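把电话接起来的那家公司

Liltano撕掉客服话术本之后的这两年

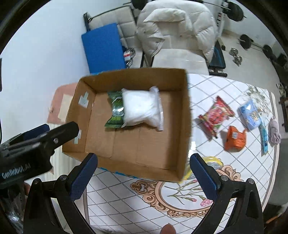
我给Liltano打的第一通电话，是为了一罐越橘酱。准确地说，是为了一罐没有寄到的越橘酱。我当时已经准备好了：耳机插上，茶泡好，手边放着订单号，心里做好了听四十分钟钢琴曲的打算。结果铃响了三声，一个女声说，喂，Liltano，我是Ylva。我愣了一下，居然忘了自己要说什么。

她倒不着急，问我是不是在找东西。我说是，越橘酱。她说等一下，然后我听见椅子轮子滚过地板，有人远远地喊了一句什么，接着她回来了，说仓库那边把我的酱装进了别人的包裹里，那位客人昨天来过电话，说多收到一罐，问能不能留着。“我跟她说可以留着，”Ylva说，“所以我现在欠你一罐。你是想要越橘的，还是想试试云莓的？今年云莓特别好。”

我要了云莓的。那罐酱确实好，我后来又买过好几回。不过让我一直惦记着想写这篇文章的，是那通电话本身。我跑消费服务这个题目很多年了，听过的客服录音恐怕比听过的唱片还多，我很清楚一通正常的电话应该是什么样子：先感谢您的来电，再核对您的信息，再对给您带来的不便深表歉意，再为您登记，再请您耐心等待，最后请您打个分。Ylva一样都没做。她没有道歉（至少没有用那个句式），没有给我工单号，也没有让我打分。可我挂了电话以后心情好得不得了，转身就把这件事讲给了楼下的邻居。

于是我去了一趟Kirkton。

Kirkton是个小地方，火车下来要再换一趟班车，班车的终点站就在Liltano的院子对面。公司租的是一栋旧纺织厂房，底下一层是仓库和打包间，楼上一半是办公室，一半空着，冬天拿来晾外套。做的生意说起来也平常：果酱、脆饼、腌鱼、茶叶、糖果，从各地的小作坊收来，邮寄给订户和散客。这种公司到处都有，卖的东西也大同小异，价格还不算便宜。

创办人Embla Lindholm来院子门口接我，穿一双大得离谱的雨靴。她说话快，走路更快，一边上楼一边就开始讲了，我的录音笔前两分钟全是脚步声。

“你知道我们以前有一本话术本吗？”她问我，“你一定要看看，写得特别好，是我写的。”

她真的翻出来给我看了。一个灰色的活页夹，背脊上贴着标签，里面按情况分了章：包裹迟到，包裹破损，商品与描述不符，客人情绪激动，客人情绪非常激动。每一章都有开场白、过渡句、结束语，重要的地方用荧光笔标过。我读了几页，说实话，写得确实不坏，措辞很得体，逻辑也清楚，放到任何一家公司的培训课上都能用。

“我花了一整个冬天写的，”Embla说，“那时候我们刚开始招人接电话，我怕得要命，怕他们说错话，怕他们答应不该答应的事，怕有人哭了他们不知道怎么办。所以我把所有我能想到的都写进去了。”

用了几年，出过什么大事吗？没有。投诉也不多。真正让她坐立不安的，是有一天她替生病的同事顶班接电话。那天来电的是一位老先生，买了一盒脆饼送给姐姐，脆饼碎了。Embla照着本子念，念到“我们对由此给您造成的不便深表歉意”时，老先生打断了她，很客气地问：“小姐，您是真人吗？”

她讲到这里自己笑得趴在桌上。“我写的！每一个字都是我写的！我对着自己写的东西念，人家以为我是录音！”

那天晚上她把活页夹带回家，从头读到尾，第二天跟Ylva说，咱们不用这个了。

Ylva Dalen当时是客服组里资历最老的一个，现在管着整个组。她来Liltano之前在渡轮公司的售票窗口干了很多年，风大停航的日子，一整个候船厅的人都冲着她一个人发火。她跟我说，她听到Embla的决定时，第一反应是反对。

“我当时觉得她疯了，”Ylva说，“话术本是保护人的。你刚来一个星期，电话那头有人吼你，你手里有张纸可以照着念，那是一种很大的安慰。你把它拿走，总得给人家点别的。”

这句话我在本子上画了好几道线。讲客户体验的文章我读过很多，几乎每一篇都会告诉你要让员工“真诚”，要“以人为本”，要“授权一线”，读着都很振奋，可很少有哪一篇会写拿走了那张纸以后，坐在电话前面的那个人手里剩下什么。Liltano的答案花了很长时间才成形，中间还走了不少弯路，我觉得弯路比答案还有意思，所以请允许我慢慢讲。

头一个月，一团糟。没有本子以后，每个人说的话都不一样，给的补偿也不一样。有人寄错东西就大手一挥退全款，有人连邮费都舍不得赔。有两位订户恰好是表姐妹，同一批货都受了潮，一个收到了一整盒新的，另一个收到了一句“下次一定注意”。你可以想象那个周末的家庭聚餐。第二位表妹写来一封很长的信，那封信现在还钉在客服组的软木板上，纸边都卷了。

Embla差点就把活页夹请回来了。是Ylva拦住的，她这时候反倒成了最坚定的那一个。她的理由很朴素：大家说话终于像人了，你听听。她拉着Embla坐下来听录音，一听就是一下午。声音确实变了。有人会说“哎呀”，有人会说“那可太讨厌了”，有个平时最腼腆的小伙子跟一位客人聊起了怎么泡黑麦茶，聊得津津有味，客人最后忘了自己是来投诉的。混乱的是钱和规则，那就去管钱和规则，说话这件事别再管了。

她们后来定下来的东西，简单到可以写在一张便条上。第一，每个接电话的人手里有一笔自己说了算的钱，一笔一笔用，不需要请示，事后也不需要写理由，只要在记录里留个数。第二，超过这笔钱的事情，转身问旁边的人，两个人点头就算数。第三，每天收工前坐下来喝一次咖啡，每个人讲一通今天觉得没接好的电话。

就这三条。我问有没有第四条，Ylva想了想说，第四条是咖啡由最晚来的那个煮。

第二条是我最喜欢的。“问旁边的人”听上去随便得很，我坐在那里观察了一天，发现它管用得惊人！一般公司的做法是往上问，问组长，组长问主管，主管在开会，客人在线上等着。往旁边问就快多了，旁边那位刚刚也接过差不多的电话，知道你在为难什么，她也没有什么面子要保，说行就行，说不行也会告诉你为什么不行。时间一长，大家的尺度自己就靠拢了，表姐妹那样的事再没发生过。这种靠拢是聊出来的，你要是让谁坐下来把它写成条文，恐怕又得写出一个活页夹。

咖啡时间我也蹭了一次。地点就在晾外套的那半层楼，几张不成套的椅子，一扇漏风的窗。讲的人里有一位刚来不久的姑娘，她说上午有位客人问腌鱼里有没有芥末，她说没有，挂了电话越想越不对，去翻标签，有。她又打回去，客人已经开了罐，好在只是不爱吃，并不过敏。她讲的时候耳朵都红了。没有人批评她，也没有人安慰她，大家七嘴八舌讨论的是标签为什么放在那么难找的地方。第二天我离开之前，打包间门口多了一本手写的配料册子，拴在一根绳子上。

我在别的公司看过许多号称“复盘”的会，幻灯片漂亮，结论整齐，开完以后什么都没变。这里的一根绳子让我高兴了半天。

当然也有不顺的地方，Embla主动提的，说你别只写好听的。

头一件是系统。她们买过一套叫Estar的工单软件，很像样，什么都能统计，通话时长、首次解决率、情绪评分，屏幕上花花绿绿。Embla承认刚装上的时候她着了迷，早上起来先看数字再刷牙。她在墙上挂了一块屏幕，显示平均通话时长，当时是93秒。她很得意，跟谁都说。然后她发现大家讲电话的声音越来越紧，句子越来越短，那个爱聊黑麦茶的小伙子再也不聊茶了。没人要求他们快，墙上挂着那个数字，就够了。

屏幕后来拆了，留下几个螺丝孔，现在挂着一份日历。Estar还在用，只用来记谁打来过、说了什么，好让下一个接电话的人不必从头问起。关于这一点Ylva讲得很认真，她不讨厌软件，她讨厌的是客人把同一件倒霉事讲三遍。客人第二次打来的时候，接电话的人张口就说“是那罐云莓吗，收到没有”，这种时刻离了记录根本做不到。她甚至跟软件公司的人要过一个更大的备注框，因为原来的那个写不下。

另一件是快递。替她们送货的是Nieto，一家跑这一带乡镇的运输公司，车不多，司机都是熟面孔。包裹路上出了岔子，客人骂的是Liltano，可东西又确实不在Liltano手上，做邮购的人都懂这种憋屈。以前话术本里有一整章教你怎么把这件事解释清楚：由于承运方的原因云云。Ylva把这一章称为“推小车”，推来推去，小车上坐的是客人。

她们现在的做法是客服直接有司机的电话。我一听就觉得不行，这不得把司机烦死？Ylva说起初她也这么想，可司机们挺乐意的。原来他们最怕的是跑到一户门口没人，原路开回去，第二天再来一趟。如今客服提前打个招呼，说那家人今天去看孙子，放在邻居的柴房里就行，司机省了一趟，客人也省了一趟心。打包间的墙上因此有一张越画越满的手绘地图，哪家的狗凶，哪座桥下雨天不好走，哪位老太太耳背要多敲几下门。我盯着那张地图看了好久。它是司机和客服一起画出来的，两家公司的人，用的是同一盒彩色铅笔。

写到这里，总得有人问一句：花多少钱？

Embla把账本摊给我看，态度之大方让我有点不好意思。去年一整年，客服组自己做主花出去的补偿一共3105笔，金额我答应不写，可以说的是，比她预先留出来的要少得多。绝大部分都很小，补寄一罐，退个邮费，多塞一包茶。授权刚放下去的时候，她的会计好心提醒过她，说人一旦可以随便花公司的钱就会随便花。事实上最常见的毛病是舍不得花，新来的人尤其如此，总觉得要替公司省。Ylva带新人的头一个星期，主要工作就是劝他们大方一点。

她讲了个例子。有个新人为了一盒压坏的姜饼跟客人核对了很久，要照片，问是哪个角坏的，问外箱有没有凹痕。Ylva在旁边听完，递过去一张纸条，上面写着姜饼的进价。新人看了一眼，当场就跟客人说，我给您再寄一盒吧。那张纸条值多少培训费，我觉得搞管理的朋友可以自己算算。

生意怎么样呢？订户在这两年里多了将近1000位，对一家开在Kirkton旧厂房里的公司来说是很了不起的数目。她们几乎不打广告，问新订户从哪儿听说的，最多的回答是“我朋友给你们打过电话”。我第一次听到这句话时以为自己听错了。朋友吃过你们的东西，我能理解；朋友给你们打过电话，这也能成为买东西的理由？可我转念一想，我自己不就是这么干的吗，楼下邻居现在每个季度订两盒，她到现在也没出过什么问题，还一直有点遗憾没机会打那个电话。

我也问过Embla，规模再大一些怎么办，现在的办法还撑得住吗。她没有给我一个漂亮的答案，这一点我很欣赏。她说咖啡时间坐得下多少人，大概就能撑多大，再大的话就得分成两桌，两桌之间怎么聊，她还没想好。已经有别的公司来找过她，想把这套东西买回去做培训，她每次都请人家来接一天电话，接完的人有的兴冲冲回去了，有的再没有音信。

我也被请去接了。只有一个小时，Ylva坐在旁边，戴着另一副耳机。第一通是问茶叶能放多久，我不知道，转身问旁边的人。第二通是一位女士，说这次的包裹一切都好，她只是想说那个新来的脆饼太咸了，她丈夫倒是很喜欢，所以也不用换，就是想告诉你们一声。我张嘴就是“感谢您的宝贵意见”，Ylva在旁边翻了个大白眼。我赶紧改口，问她是有多咸。她来了兴致，讲了好一会儿，讲她小时候家里烤的脆饼撒的是粗盐，一粒一粒的，咬着响。我记下来了。中午我拿着这张条子去打包间找那款脆饼尝了一块，她说得对，是咸了。

条子后来转给了做脆饼的作坊。Ylva告诉我，作坊那边回话说盐确实换过一批，下一炉会改回来。她给那位女士回了个电话，又给我发了条消息，附言说你的第二通接得马马虎虎，第一通还可以。

这趟采访是2022年2月做的，Kirkton下着那种落地就化的雪，班车晚点，我在院子对面的站牌下等了很久。楼上的灯还亮着，应该是在喝咖啡。Embla从窗口看见我，推开那扇漏风的窗，冲我喊，问我要不要上来再坐一会儿，今天有一通特别精彩的。我看了看时刻表，又上去了。

那一通是关于一罐芥末的，讲的人请我先别写，客人还没回话呢。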